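Threads > Mbali Mabuza > Losing a language (and getting some of it back)

1/ ok people keep asking how I'm relearning my grandmother's language at 41 with a job and two kids so here goes. long one. typing this on the bus

2/ background: spoke it till I was six, then we moved to Destham and it just went. could still follow the kitchen talk. couldn't answer. anyone else have that, where you understand the whole fight and can't join in

3/ started again last October. goal was 200 words by new year. mostly nouns, mostly stuff in the house. soft things, green things, things that live in a basket 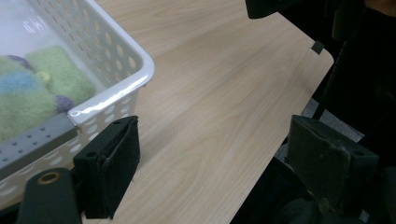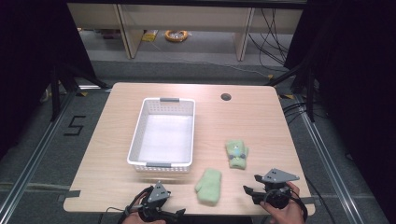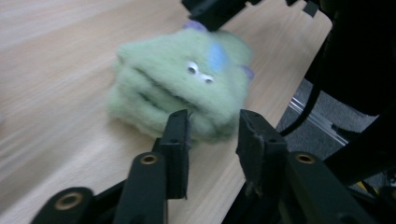

WHAT WORKED

4/ talking out loud to nobody in particular. dishes, laundry, driving. terrible grammar, no one to correct it. my mouth needed the practice way more than my brain did

5/ a notebook not an app. tried an app, got a 17 day streak and could say "the horse drinks milk." I don't know a horse

6/ one phone call a week with my aunt Zinhle. rule is the first ten minutes no English. we used to spend most of it on the weather. now we're onto neighbors, much better

7/ she talks FAST. had to learn "say it slower" before anything else. still the phrase I use most

8/ songs. not the nice educational ones. old radio stuff with a chorus that repeats 40 times. you will never lose those words, even if you want to

9/ writing the shopping list in it. you forget the word for onions, you stand in the aisle, you remember onions forever

WHAT DIDNT

10/ labels on everything. stuck them on the fridge, the door, the lamp. stopped seeing them by day three. one is still on the kettle

11/ grammar book. 274 pages. read the chapter on verbs four times, it's a good book, I'm just tired at 9pm. Reshma Joubert borrowed it and loved it so maybe it's me

12/ waiting till I was "ready" to speak to family. wasted most of a winter on that. my uncle laughed once, for maybe two seconds, then he passed the rice

13/ flashcards before bed. dreamed about flashcards

THE KIDS PART

14/ lots of you asked. I don't do lessons. I say bedtime things and food things in it and leave the rest alone. if they answer in English, fine, I did the same thing to my mother

15/ the little one has decided "come here" is a joke word and shouts it at pigeons. pronounciation is better than mine

16/ older one asked why we don't have a word for homework. we do. I didn't know it. had to call Zinhle

17/ games that need no reading: hot and cold, I spy, Simon says. Simon says is great for verbs. sit, jump, sleep, wash your face

MONEY AND TIME since someone asked

18/ notebook was cheap. the Thursd— scratch that, the evening group at the Masilela library is free, Johannes Kekana runs it, bring your own mug. twelve chairs and usually more people than that

19/ twenty minutes a day when it's a good week. bad weeks it's the phone call and nothing else. still counts

20/ Toshiko Hosoda from the group is doing the same with Japanese, her dad's side. different language, exact same embarassment. we text each other one sentence a day. hers today was about a dentist

21/ where I'm at: stopped keeping track of vocab in spring. can tell a short story if it already happened. future tense is a mess. can argue a little. can't do jokes yet, I get to the end and the ending is in English

22/ replying to a few: yes kids' picture books, yes used ones, no I don't have a pdf. and the tones, you just copy someone and get it wrong until their face changes

23/ oh and record your older people if they'll let you. I've got one of my grandmother explaining how to cook beans, with the tv on behind her. first time I played it back I got maybe a third. played it last night and only had to stop twice

24/ my stop. more later if the meeting's short

Contact | © Mbali Mabuza | Back to top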